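Call for Participants: Working Group on Start-State Rules for Tabletop Manipulation Trials

Umska Test Methods, Kollmont site
Remote participation possible for most tasks

Background

Umska maintains a set of test methods for robot arms that handle small household items on a flat surface. The methods are used by labs and integrators who need to compare results between sites. The current rules cover gripper calibration, cycle timing and operator safety in reasonable detail. They say very little about the condition of the table before a trial begins.

A review of 664 trial records submitted under the current rules found that the start state was the least consistently reported item. Some sites recorded object positions with a printed grid. Others wrote "as usual" in the layout field. Lighting was reported in fewer than half of the records, and surface finish almost never. Two sites running the same task with the same arm could not reproduce each other's success rates until they exchanged layout photographs and found that their object spacing differed.

We are forming a working group to write Part 2 of the test method, "Preparation and Recording of the Start State." We are looking for participants from labs, manufacturers, integrators and end users.

Scope of the work

Part 2 will apply to fixed arms working over a table with one to eight loose objects. It will cover:

- choice of objects, including soft, rigid and perishable items
- object spacing and orientation
- table surface, background and reflections
- parking of the arm outside the camera view before the start photograph
- the start photograph itself and the data recorded with it
- conditions under which a trial must be voided and reset

Mobile robots, bin picking and conveyor work are out of scope. So are grasp planning methods. The group writes rules for how a trial is set up and reported and takes no position on how the arm performs the task.

What participants do

Each participating site will run the draft procedure on its own equipment and return the records. The planned load is 500 trials per site, divided into blocks. A block may be run in one session or split, provided the table is reset and rephotographed at each restart.

Participants also review draft text between meetings. Comments are submitted on the standard comment form, one clause per row, with proposed replacement wording. Comments without proposed wording will be logged but may be held over to the next draft.

Meetings are held by video call every two weeks. One in-person meeting is planned at the Toledo facility in August. Attendance in Toledo is encouraged but is not a condition of participation. Travel costs are paid by the participant's employer.

Requirements

Applicants should have:

- access to a table-mounted arm and a fixed camera with a view of the full set of test objects
- experience running repeated manipulation trials under a written procedure
- the ability to keep trial logs in plain tabular form
- authority from their employer to share trial records with the group

Experience in drafting standards is useful but not required. Applicants who have only simulation results may join as reviewers. They will not be counted as test sites.

Umska supplies the draft procedure, the log template and the comment form. Sites supply their own test objects within the size and material classes given in the draft. The Wenano log viewer may be used to check records before submission. Any tool that exports the same columns is acceptable.

Start-state rules in the current draft

Applicants should read the following clauses before applying. They are the ones most likely to change during the work, and the application form asks for a comment on at least one of them.

4.1 The arm, gripper and cables shall be outside the camera view when the start photograph is taken.

4.2 The set shall include at least one deformable object and at least one rigid object. Objects shall not touch or overlap unless the task requires it.

4.3 Objects with flat faces shall be placed so that the orientation can be determined from the start photograph.

4.4 Perishable objects shall be inspected before each block. Surface marks, soft areas and discoloration shall be recorded. Replacement of a perishable object starts a new block.

4.5 Reflections and shadows on the table surface shall be recorded if visible in the start photograph. They need not be removed.

4.6 The background behind the table shall remain unchanged within a block. Panel joints and fixed marks are permitted. 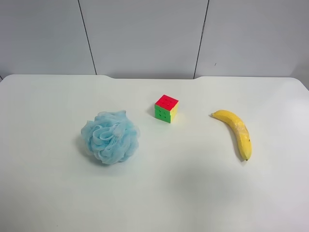 Figure 1. Three-object start state: mesh bath pouf, puzzle cube and banana on a white table. The discolored patch on the banana is recordable under 4.4, the bright area at the right of the table under 4.5.

Open questions for the group include whether 4.2 should state a minimum gap as a distance or as a fraction of object width, and whether 4.4 should set a limit on the age of fruit. Several reviewers have asked for a fixed list of objects. The present draft uses classes, and applicants with data on either approach are asked to mention it.

Conflict of interest

Participants from companies that sell arms, grippers or vision systems are welcome. They must state this on the form. No more than 2 voting members may come from the same company or group of companies. Trial records are shared inside the group with the site name removed.

How to apply

Complete the participant form on the Umska working group page. Attach a short description of the test setup, one start photograph from a recent trial, and the log entry belonging to that photograph. Applications without a log entry will be returned. Records may be redacted where product names are confidential, but the object, layout and lighting fields must be readable.

Applicants will be told whether they have been accepted as a test site or as a reviewer. Sites receive the draft procedure and a login for the document store with the acceptance notice. Questions about scope or equipment should be sent through the contact form on the same page, with "Part 2" in the subject line.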